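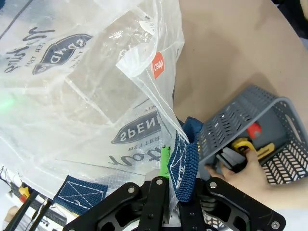

Wirilden W3 Street Sound Sensor

The Wirilden W3 is an outdoor listening unit for cities, campuses and shopping streets. It hears the sound of a gunshot, compares it with other loud noises and sends an alert to the dispatch center, even when no person has called yet. It is made for places where many people are outside late, and where the echo from the buildings makes it hard for witnesses to say from which direction the shots came.

How it works

Each unit has 5 microphones in a closed ring. When a short and very loud sound arrives, the unit saves the two seconds before it and the three seconds after it. Everything else is erased at once and never leaves the unit. The saved part goes to the Dönmez server, where it is compared with the same sound from the neighbor units. From the small differences in time, the server calculates a point on the map.

One unit alone can tell you that a shot was probably fired. For a position on the map you need at least three units which hear the same sound. Please plan your order with this in mind.

Fireworks, truck tires and roof work

These are the usual causes of a false alert. The W3 puts every event in one of three groups: shot, possible shot, other. Your dispatcher sees the first two groups and can play the sound before sending a patrol. We recommend to always play it. In December, and on other dates with many fireworks, the "possible shot" group can be changed to silent mode – the events are still written in the log, but no alarm rings on the desk.

What is in the box

W3 sensor unit with rain cover
Pole bracket and 2 steel bands
Network cable, 5 m
Mounting key
Printed quick guide

The backup battery is sold separately. See Buvow battery pack.

Technical data

Microphones: 5
Power: by network cable, or from the lamp pole with adapter
Backup battery (option): 3 hours
Event memory: 2,000 events, oldest is overwritten first
Mounting height: not lower than 5 m
Color: light gray or black

Mounting

The unit should be mounted on a lamp pole, or on the edge of a roof with open sky on two sides. Do not mount it below a balcony or next to a ventilation outlet. After mounting, start the self-test from the menu and wait for the green mark on the status page. A unit without this mark does not send alerts.

Who can listen

Saved sounds are kept for 2 months on the server, unless your police department gives a case number to the event. Every playback is written in the log together with the name of the user. The W3 is not able to open a live sound stream, and this function cannot be added by software.

Works together with

Homimis dispatch screen, version 3 or newer
Dönmez map server
Buvow battery pack

Delivery and price

The W3 is sold to police departments, city offices, universities and transport companies. We do not sell to private persons. The price depends on the number of units and on the service contract, so please send us a simple map of the area with your question.

Contact for orders and test units: Purificación Barroso, Public Safety Sales

Related products: W3 pole adapter – W3 replacement rain cover – Buvow battery pack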